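Why does marble have squiggles?

Marble starts out as limestone, a rock made mostly of old seashells. Bury it deep, squash it and heat it to, say, 302 degrees or a good deal more, and its crystals grow again, packed tightly together. The shells do not get a say.

Pale worktops often have thin grey and tan lines wandering about, like a snail with no plans.
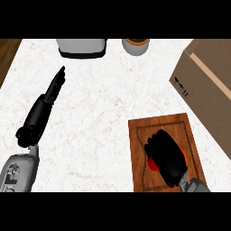 Where do the colours come from?

Dirt, mainly. Grown-ups call it "minerals" — it sounds more expensive. Bits of clay and sand got trapped in the limestone. Rusty iron gives pinks and browns, and specks as well as lines.

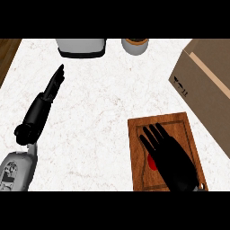 Try it

Squash three colours of modelling clay together, fold twice and slice. Wash your hands before tea.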